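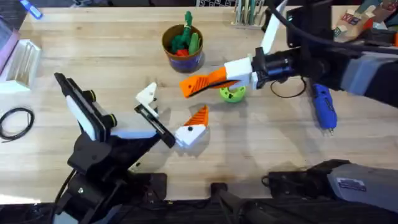 Opinion / Software and Control

In praise of the boring planner

I have been writing control software for two-armed tabletop rigs for long enough to have seen several fashions come and go, and I would like to put in a kind word for the part of the stack that hardly anyone wants to work on any more. I mean the motion planner, and in particular the dull bit of the planner which decides whose turn it is.

When Dela Sulemana and I started on Ayaaba, our little scheduling layer, the plan was to do without one. We had a learned policy driving both arms together, it had watched 1004 demonstrations, and on a good morning it was a joy to watch. One arm would go in for the cup while the other held back, just as a person's left hand waits for the right, and we felt rather clever (I bought cakes, I remember). Then we put a few more things on the table and the manners went to pieces. Both arms wanted the middle, and they would hover there like two people in a doorway, each saying after you, until the timeout fired.

Sajib Majumder went through the logs for us, bless him, and found 291 runs that had ended that way. The grasps were fine. The perception was mostly fine too, give or take some trouble with shiny things. What was missing was any shared idea of who owned which piece of air, and for how long.

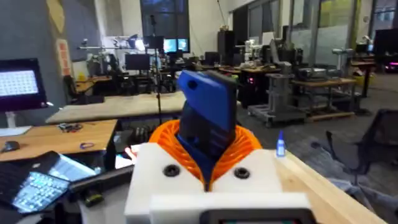 Page last changed: 23rd February

So we went back to something you could have found in an old textbook. Each arm asks for a volume before it moves into it, holds it while it is there, and lets it go on the way out. The policy still says where the fingers ought to go, and it says so very well, but it has to ask first. Kwadwo Amegashie wrote the first version in an afternoon and apologised for how plain it was. I told him to leave it plain. It has needed two bug fixes since June, both of them mine, and I can't say that of anything else in our repository.

I know what the reply will be, as Ravindra Malhotra has made it to me many times over many cups of tea, and he is a better roboticist than I am. More data, he says, and the turn-taking will come by itself. He may well be right in the end! But I have to get a rig working for the people at Brumex long before the end arrives, and when it stops I have to be able to tell them why. A reservation table I can print out. I can put my finger on the line where the left arm was refused and see who was holding the space. With the policy alone, all I could offer was a video and a shrug.

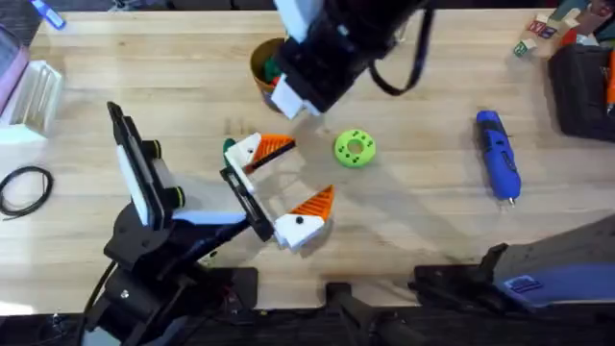
My own corner of all this is the cost map, the part which tells the planner how much room to leave around each thing, and I am fond of it out of all proportion. People tend to think of clearance as one number, a margin you set once and forget. I did too, and our first map had exactly that, with the result that the arms gave everything the same wide berth and could barely work. Take a lime-green ring with a hole through the middle, lying on the wood between an open gripper and a blue rotary tool. The ring is what you want to get close to, so its margin ought to shrink to almost nothing, and only for the arm that has been given the job. The tool wants a proper fence around it for both arms. And an arm that is already over a cup counts as an obstacle as well, with its cable included, which my first version left out entirely. I had modelled the links beautifully and treated the loop of cable as if it were smoke.

These days I draw a fat, ugly capsule around any cable and move on. Iddrisu Appiah, who looks after the Floton side of things, thinks it too generous, and we do lose a bit of reach by it. I would still sooner lose the reach. If anyone reading has a neat way to model a slack cable at planning speed, please do write to me, and I will gladly throw my capsules away.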